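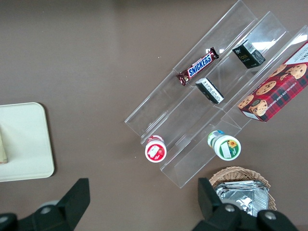

4 min read

Delali Baidoo spent most of March deleting code. She maintains the perception and planning stack at Tesham, where the test task is restocking a small snack display with a two-finger arm, and the version she inherited had a separate detector for every product.

"Each one was fine alone," she says. "Together they disagreed about where the shelf was."

The shelf is clear acrylic, in stepped tiers, and it remains the hardest object on the table. Depth readings on it are sparse where the plastic is transparent and wrong where it catches the light. Her replacement, a module called Busa, no longer tries to measure the surface. It fits a stored model of the rack to whatever edges the wrist camera gives it, then treats glare as missing data.

"We mask the highlights before fitting. If fewer than 11 edge segments survive, the planner doesn't get a pose. It gets a request to move the camera and look again."

Products are handled afterward, in rack coordinates. A Snickers bar lying in a tier and a box of chocolate chip shortbread go through the same segmentation step and differ only in the grasp template. Cups on their sides have their own template – the lid gives a usable circle, and the long axis is taken from that. Foil packaging has no template yet. Baidoo describes it as an open ticket.

Planning is the work of Etornam Ackah, who joined the project after the rewrite had started. His part samples approach directions, discards those that put a finger through a divider, and scores the rest on clearance.

"The dividers are thin, so a coarse collision grid drops them," Ackah says. "We had plans that passed every check and clipped the plastic. I went to swept volumes for the fingers and kept the grid for everything else."

The change raised planning time to nearly 837 milliseconds per pick. Caching the finger sweeps recovered most of it. He would like to drop the grid altogether but has not found a cheap way to handle baskets, whose woven sides produce noisy meshes.

Regression tests run from 47 recorded table layouts, replayed against each commit. Baidoo added a rule that a failed replay must store the masked image along with the pose – before that, she says, reviewers were arguing from log files.

The next release will expose the look-again threshold as a per-rack setting. Ackah wants it computed from the fit residual. The two have not settled it, and both branches are open.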